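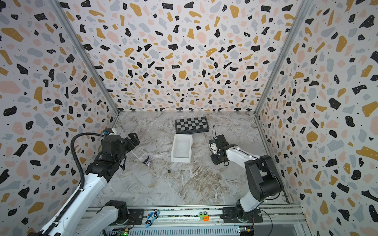
What makes a folding chess case sit crooked when it's closed?

Loose hinge screws are the usual cause. Once one hinge drops a little, the two halves no longer line up, and the catch on the front edge starts to miss.

Ticket 125 - Storico folding chess case, catch does not hold
Opened by: Karabo Tshabalala
Assigned to: Wilmer Tamayo
Status: Closed

Karabo, Thursday 9:40
The case closes but pops open again when I pick it up. Pieces fell out twice this week. I have had it 17 months and it gets opened most evenings. The catch looks straight to me. I have not taken anything apart yet.

Wilmer, 10:15
Please empty the case and close it on a flat table. Run a fingernail across the front edge where the halves meet. If you feel a step there, it's the hinges and the catch is probably fine. Also check that the felt hasn't come up along the inside edge. A fold of felt will hold the case open enough to cause this.

Karabo, 11:05
There is a step at the left end, almost nothing at the right. Felt is flat. The left hinge moves when I push on it. What screwdriver do I need? I have a big one from the garage and a small set. 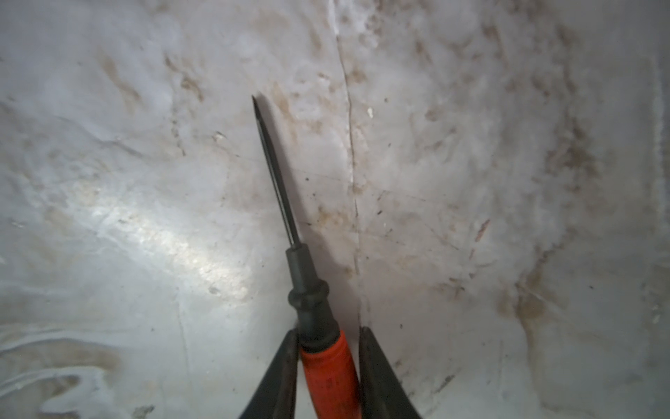 How tight should small hinge screws be in a wooden case?

Snug is enough. Turn by hand until the screw stops, then leave it. Going further strips the hole, and then the screw spins without gripping.

Wilmer, 11:30
Use the small set, and pick the tip that fills the slot without rocking. The garage one will chew up the screw heads. Put the pieces in a bin or box first so they stay together, and keep the screws in a saucer.

Start with the left hinge. Open the case all the way, tighten the screws a bit at a time going back and forth between them, then close it and check the step again.

Karabo, 2:20 pm
Took me 20 minutes. Three screws on the left hinge tightened up. The fourth just keeps turning. Step is smaller but still there, and the catch holds maybe half the time.

Wilmer, 2:45 pm
That hole is stripped. Take the screw out, put a drop of wood glue in the hole and push in a piece of toothpick. Cut it level with a knife. Leave it overnight with the case open,
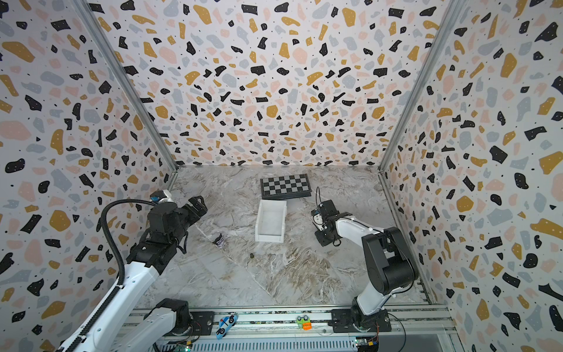
then put the same screw back in by hand. Don't use a longer one - it can come through to the playing side.

Karabo, next day, 8:10 am
Glue is dry and the screw bites now. No step that I can feel. Put all the pieces back in and carried it up and down the stairs. Catch held.

Wilmer, 8:30 am
Good. Check the right hinge in a month or so. Closing the ticket. Reply here if the catch lets go again and I'll send a new one.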